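데이터 수집 참여 FAQ (스탠드 작업 편)

급하게 정리함. 빠진 거 있으면 Libor한테 말해주세요. 마지막 수정 1월 22일 토요일.

이 페이지 누구 보라고 쓴 건가요?
Studska 수집실에 새로 들어오는 분들. 손그리퍼 들고 예시 모으는 사람 기준입니다. 학습 돌리는 쪽(Molefe 팀)은 따로 문서 있음. 거기 링크는 Gemma Marino한테 달라고 하세요, 권한 걸려 있어서 제가 못 엽니다.

로봇 다뤄본 적 없는데 괜찮나요?
네. 로봇 조종하는 거 아니고 그리퍼를 직접 손에 들고 물건 집는 겁니다. 첫날 25분 교육 있음. 그 다음 바로 연습 들어갑니다. 연습분은 저장은 되는데 학습에는 안 들어가요. 걱정 말고 막 해보세요.

하루에 몇 개 해야 돼요?
정해진 거 없음. 보통 한 사람이 하루 400개 못 채웁니다. 채우려고 하지 마세요. 급하게 한 거는 검수에서 다 걸러지고 결국 다시 찍습니다. 스탠드 작업 전체 목표는 4000개, 6월까지. 여러 명이 나눠서 합니다.

예시 하나가 정확히 뭐예요?
시작 버튼 ~ 종료 버튼까지가 하나. 중간에 끊기면 하나로 안 칩니다. 시작할 때 양손 그리퍼 다 벌린 상태, 물건에서 한 뼘 떨어진 위치. 끝날 때도 똑같이 벌리고 뒤로 빼고 종료. 이거 안 지키는 분이 제일 많아요. 물건 놓자마자 종료 누르는 거. 손 빼는 동작도 학습 대상입니다.

한 손만 써도 되나요?
작업표에 "양손"이라고 되어 있으면 양손. 한 손이 노는 시간이 있어도 괜찮은데 그 손을 내리지는 마세요. 몸 옆으로 떨어뜨리면 마커가 안 잡히고 그 구간 통째로 날아감.

마커는 왜 자꾸 닦으래요?
큐브에 붙은 흑백 무늬요. 지문 묻으면 인식률이 떨어집니다. 마른 천으로만. 알코올 쓰지 마세요, 인쇄가 번져요. 모서리 들뜬 거 보이면 그냥 쓰지 말고 Libor Zelenák한테 교체 요청. 본인이 풀로 붙이지 말것. 0.5mm만 틀어져도 보정을 처음부터 다시 해야됩니다.

보정은 언제 해요?
그리퍼 바꿨을 때, 떨어뜨렸을 때, 점심 먹고 나서. 점심 후에는 안 해도 될 것 같지만 하세요. 보정 화면에서 초록불 뜨면 끝. 노란불이면 한 번 더. 노란불 세 번 연속이면 Flavero 채널에 글 남기고 다른 장비로.

물건은 매번 같은 자리에 두나요?
아니요!! 제발 바꿔주세요. 같은 자리에서 같은 방향으로만 모으면 모델이 그 자리만 외웁니다. 지난번 Skavuner 묶음이 그랬어요. 시험 때 물건을 손바닥 하나 옆으로 옮겼더니 허공을 집음. 그래서 규칙:
- 예시 11개마다 물건 방향 바꾸기
- 위치는 매번 조금씩, 눈으로 대충
- 잡는 높이도 섞기
- 테이블 가장자리 손가락 두 개 폭 안쪽은 금지 (떨어져요)

스탠드는 어디를 잡아야 돼요?
목. 얇은 금속 부분. 갓을 잡으면 미끄러지고 전구를 잡으면 깨집니다. 목도 너무 세게 쥐지 마세요, 휘면 그 스탠드는 폐기. 검은 패드가 닿는 느낌 나면 거기서 멈추면 됩니다. 다른 손은 갓 쪽에서 대기하다가 작업표에 나온 순서대로.

전원선은요?
꽂지 않습니다. 선은 테이블 위에 그대로 두는데, 매번 모양이 달라지는 게 오히려 좋아요. 예쁘게 정리하지 마세요. 선이 그리퍼에 걸리면 그 예시는 "걸림" 태그 붙이고 저장. 버리지 마세요. 걸린 예시도 나중에 씁니다.

뒤에 사람 지나가면 다시 찍어야 하나요?
아뇨. 배경은 신경 안 써도 됨. 여러 명이 같은 방에서 동시에 하니까 어차피 보입니다. 얼굴은 자동으로 가려지고, 가려지기 전 원본은 학습 팀으로 안 넘어가요. 다만 테이블 위로 남의 손이 들어오면 그건 다시.

말하면서 해도 돼요?
됩니다. 소리는 저장 안 함. 근데 옆사람 쳐다보면서 하지는 마세요. 머리 카메라가 같이 돌아갑니다.

카메라마다 뭐가 보여요?
첫 번째랑 두 번째가 그리퍼 쪽, 세 번째가 머리 쪽. 패드 위치랑 마커 큐브 각도 감 잡는 용도로 보세요. 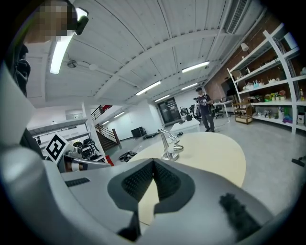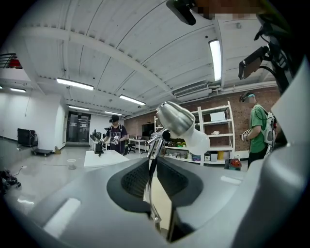
두 번째: 패드 사이로 올라온 금속 봉. 이 정도로 가까이서 보입니다.

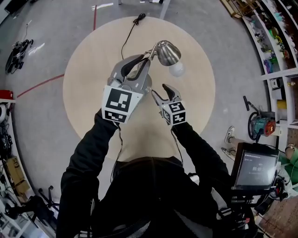 세 번째: 왼쪽이 목을 잡고 오른쪽은 벌린 채. 양쪽 큐브 무늬 다 보이는 각도 참고.

실패한 건 지워야 하나요?
지우지 마세요. 종료 후 나오는 화면에서 "실패" 누르고 이유 하나 고르기. 떨어뜨림 / 못 잡음 / 순서 틀림 / 장비. 애매하면 "장비"로 하지 말고 "기타". 다들 장비로 찍어서 Libor가 멀쩡한 그리퍼만 계속 뜯어봤습니다.

중간에 살짝 놓쳤다가 다시 잡았는데 성공인가요 실패인가요?
성공. 대신 "재시도" 태그. 이런 예시가 은근 귀합니다. 사람이 실수하고 고치는 걸 봐야 모델도 고치는 법을 배워요. 일부러 놓치지는 말고요. 일부러 한 건 티가 납니다, 검수하는 사람이 바로 알아봄.

속도는 어느 정도로?
평소보다 조금 느리게. 너무 느려도 안 좋음. 스탠드 드는 데 한참 걸리면 모델도 한참 걸립니다. 교육 때 보여주는 영상 속도 정도면 돼요.

팔 아프면요?
쉬세요. 그리퍼 두 개 계속 들고 있으면 손목부터 옵니다. 쉬는 시간 따로 보고할 필요 없음. 녹화만 꺼두세요. 켜둔 채로 쉬면 긴 빈 예시가 생겨서 제가 손으로 잘라야 됩니다...

케이블이 팔에 감겨요
어깨 쪽 고리에 한 번 걸고 손목까지 내려오게. 팽팽하면 안 되고 팔 다 뻗었을 때 약간 남는 정도. 모르겠으면 옆사람 거 보고 따라하세요.

왼손 오른손 그리퍼 바꿔 들어도 되나요?
안됩니다. 마커 번호가 달라요. 바꿔 들면 화면에서는 멀쩡해 보이는데 나중에 좌우가 뒤집힌 데이터가 나옵니다. 손잡이 안쪽 글자 확인하고 드세요. L이 왼손, R이 오른손.

왼손잡이인데요
좋습니다. 그대로 하시되 프로필에 왼손잡이 체크만. 작업표 순서는 바꾸지 마세요. 왼손잡이용 작업표는 따로 나와요.

제가 모은 데이터 결과 볼 수 있나요?
검수 통과율은 본인 계정에서 다음날 오전부터 보입니다. 모델이 그걸로 뭘 했는지는 시간이 좀 걸려요. Molefe 쪽에서 시험 영상 올라오면 Flavero 채널에 공유합니다.

통과율 낮으면 짤려요?
아니요. 첫 주는 다들 낮아요. 계속 낮으면 Gemma가 옆에서 같이 몇 개 해봅니다. 대부분 시작 자세나 종료 타이밍 문제라 금방 고쳐집니다.

업로드가 멈췄어요
화면 끄지 말고 기다리기. 대략 25분 지나도 그대로면 Libor 호출. 재부팅은 본인이 하지 마세요. 그날 것 다 날린 적 있습니다.

퇴근할 때 할 일
- 그리퍼 벌린 상태로 거치대에
- 배터리 충전기에 꽂기 (불 들어오는지 확인!)
- 스탠드는 테이블 위에 세워두기
- 로그아웃

질문 더 있으면 Flavero 채널에. 개인 메시지로 보내시면 제가 놓쳐요. 수집 작업표 양식이랑 태그 목록은 다음주에 따로 올릴게요.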